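Test Builders Wanted: 1/72 Short-Run Airliner Kit

Plinier is looking for experienced modelers to assemble pre-production shots of its next injection-molded kit and report on fit, instructions and decals. The positions are unpaid. Each builder receives two complete sets of parts, one to build and one to keep as a reference or for spares.

About the kit

The subject is a twin-engine piston airliner in 1/72 scale. The parts are molded in gray styrene with recessed panel lines. Clear parts cover the windshield, cabin windows and landing lights. Tooling is short-run: there are no locating pins on the fuselage halves, and the sprue gates are thicker than those on mainstream kits. Catalog number 2107 has been assigned to the first boxing. The planned initial run is 1000 kits, with a second run of 2000 if the molds hold up.

Masters were drawn by Mutorora and the molds were cut by Imgate. Decals are printed by Eglītis on a single sheet with two airline schemes and a common set of stencils.
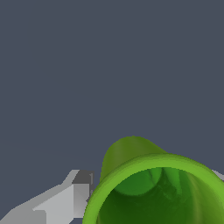 Green cup, rendered against a plain gray background.

What the work involves

Builders assemble one kit straight from the box, following the draft instructions in the order given. Where a step is wrong or unclear, note the step number, stop, photograph the parts and record what you did to get past it. Do not correct fit problems silently. A seam that needed filler is more useful to us unfilled in a photograph than sanded smooth.

The following areas need particular attention:

Wing root. Dry fit each wing before any cement is applied and measure the gap at the leading edge, at the main spar and at the trailing edge. Feeler gauges are preferred. Strips of sheet styrene of known thickness are acceptable.

Dihedral. The wing spar passes through the fuselage and should set the angle without a jig. Report the angle on both sides after the cement has cured overnight.

Engine nacelles. Each nacelle is in four parts, with the firewall trapped between the halves. We have seen the firewall sit proud on early shots. Check the cowling against it before closing the nacelle.

Nose weight. The draft instructions call for weight ahead of the cockpit bulkhead. Record how much was needed for the model to sit on its nose gear, and where you put it.

Clear parts. Note any flow marks, fogging or short shots before the parts are removed from the sprue. The windshield is to be attached with a non-solvent glue.

Decals. Apply one full scheme over a gloss coat. Test one stencil with your usual setting solution first and tell us which solution it was. Silvering, bleed-through of dark colors over white, and register errors should be photographed at close range under even light. 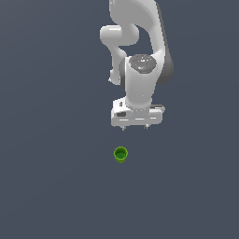

White simulated robot arm and small green cup, viewed from above.

Reports are submitted on the form supplied with the parts. The form follows the instruction sheet step by step, with a column for fit, a column for time spent and a column for remarks. Pictures should be named by step number. Finished paintwork is welcome but is not assessed, and weathering should be left off until the decal section of the form is complete.

Requirements

At least one completed short-run or limited-run aircraft kit in the past few years. Vacuum-formed kits also count.

A working airbrush and compressor. Brush painting is not suitable for the decal test.

A caliper reading to a tenth of a millimeter.

The ability to write plain, specific notes in English. "Poor fit" with no location or measurement cannot be passed on to the mold shop.

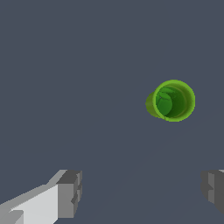

Experience with natural metal finishes is an advantage, as one of the two schemes has a bare metal lower fuselage. Builders who normally work in 1/48 or 1/144 may apply if they also have something to show in 1/72. Resin and photo-etched upgrades are outside the scope of this test and must not be fitted to the test model, including seat belts.

Terms

Parts remain confidential until the kit is announced. No build threads, club displays or sprue photographs before that point. After the announcement, builders may publish everything, including criticism of the kit.

Shipping is paid by Plinier. Import charges, where they apply, are refunded against a receipt. Paint, glue and filler are supplied by the builder. The finished model belongs to the builder and does not need to be returned, except where a molding fault has to be examined, in which case the affected parts will be requested by mail.
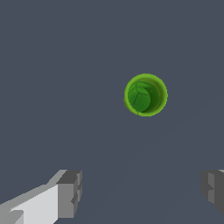

Builders have eight weeks from receipt of the parts to return the form. Partial reports are accepted at the halfway point and are useful if a fault is found in the fuselage or wings, as these molds can be corrected first. Builders who return a complete form will be listed in the instruction booklet unless they ask to be left out, and will receive one production kit when the first boxing ships in November.

How to apply

Send a short message through the contact form on the Plinier site with the subject line "Test build 2107". Include photographs of two finished models and at least one in-progress picture showing bare plastic and seams. State your preferred airline scheme, your country, and the brands of paint and decal solution you normally use. Links to existing build logs are fine in place of attachments.

Applications close 27 February 2022. All applicants will get a reply, and those not selected may ask to be kept on the list for the next kit.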